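Home Newsletter Recipes Travel Contact

Food & Travel > Eating Away From Home

Tarhana in September: a few days in Kocabaş

By Nermin Ertürk

When I was a child my grandmother kept a cloth bag behind the kitchen door, and we were not allowed to touch it. Inside was tarhana, the dried soup of our villages. She made it at the end of every summer from yoghurt, flour, peppers, tomatoes and onion, which were left to turn sour together and then dried and rubbed into crumbs. In winter you put a few spoons of it in water, you stirred, and you had supper. I did not love it at that age. I wanted soup from a packet, like my friend had.

I have lived in Sorton for a long time now, and I have learned to miss it. So this September I went to Kocabaş, which lies at 1,213 metres and where every family still makes its own. Several members of our supper club asked me to write how to get there and what to eat, and I will try to do it in the right order.

The bus to Kocabaş is run by a small firm called Vivon. It leaves from behind the market hall in the lower town at 11 in the morning, and there is one more in the late afternoon. Take the earlier one. The road has many bends, and if you have eaten a large breakfast you will feel each of them. The driver stops once, at a fountain, and everybody fills their bottles. He also delivers bread, newspapers and, on my journey, a door.

I stayed at the guesthouse of Saadet Güler, on the upper street after the mosque. The number on the gate is 447, although the street is short. She told me that the numbers were given out when a much bigger village was planned. The rooms are simple and very clean, and from the balcony you see roofs, and on the roofs you see the cloths with tarhana drying. The smell is sour and a little like tomato leaves. At night it comes in through the window, and I slept with it quite happily.

Saadet Hanım starts her dough in a deep bowl with yoghurt from her neighbour's sheep. The peppers are cooked first with the onion until they fall apart, then pressed through a sieve. When this is cool she adds it to the yoghurt with salt, dried mint and a herb which she calls tarhana herb and for which I have not found a good English name. Then comes flour, as much as the dough wants. I asked how much this is in grams, and she looked at me with pity.
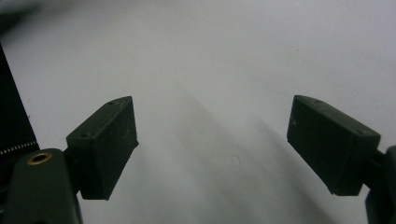

Pale surface with a shadow across it.

The dough is covered and must stand for some days. It rises, it is pushed down, it rises again. Saadet Hanım tastes it every morning with her small finger. When it is sour enough for her, she pulls it in pieces and lays these on a cotton cloth in a place with air, but out of the strong sun. While the pieces are still a little soft inside, she rubs them between her palms and then through a coarse sieve. The crumbs are spread out again until they are quite dry. A person in a hurry can do it in an oven at the lowest heat, and the result is good, but it tastes flatter to me.

For eating out there are two places. The first is the tea house on the square, which serves eggs and cheese and, if you ask before noon, stuffed vine leaves. The second is called Mania. I was afraid of the name and expected loud music. It is a quiet dining room with a stove, and Erdal Ersoy cooks there with his sister-in-law. He told me that he kept the name of the previous owner because the sign was expensive.

At Mania you must have the tarhana with garlic and fried bread. They pour hot butter with red pepper on top at the last moment, and it makes a noise like rain. The soup is thick and orange, sour at the front of the tongue, and then the pepper arrives slowly. After it I had chickpeas with lamb, and quince cooked with cloves. Another evening I took only the soup, twice. Nobody found this strange. They do not serve wine, but there is a dark mulberry juice that I liked very much, and the tea does not stop until you put your spoon across the glass.

If you want to bring tarhana home, buy it from a house and not from the shop by the bus stop, where it may be from the year before. Ask to smell it. It should be sour and clean, never dusty. Every family has its own, some with a lot of chilli, so say clearly if you do not like it hot. I carried mine in a pillowcase inside my suitcase, and for some weeks all my jumpers had an opinion on it. At home keep it in cloth or paper, in a dry cupboard. Glass is possible only when you are very sure that it is dry.

To cook it in the Sorton way, which means in my kitchen: soak three heaped spoons in a cup of cold water for the afternoon. Melt some butter in a pan, fry one spoon of tomato paste until it smells sweet, then add the soaked tarhana and a litre of stock. Stir all the time until it boils, for it catches on the bottom very easily. Ten minutes more on a low flame. Salt at the end, because some tarhana is already salty. Dried mint on top, and lemon if you wish, although Saadet Hanım does not approve of the lemon.

I will bring what is left of my bag to the next supper. Please bring your own bowls, the deep ones. Mireille Khasawneh has promised to make her flat bread with thyme, and we still need somebody for a sweet dish.

Comments

Sevim Ekinci
My aunt puts cornelian cherries in hers and no tomato at all. It is nearly pink. I can ask her for a handful if you would like to compare them at the supper?

Mireille Khasawneh
Bread confirmed. Is the oven in the hall repaired now, or should I bake at home and bring it wrapped?

Nermin Ertürk
Sevim, yes please, I have never tasted the one with cherries. Mireille, better to bake at home, the oven is still hot only on the left side.

D. from the allotments
Made this with tarhana from the Turkish grocer and it caught on the bottom exactly as you warned. Tasted lovely anyway. I can do a rice pudding for the sweet.

Previous Next Back to newsletter Top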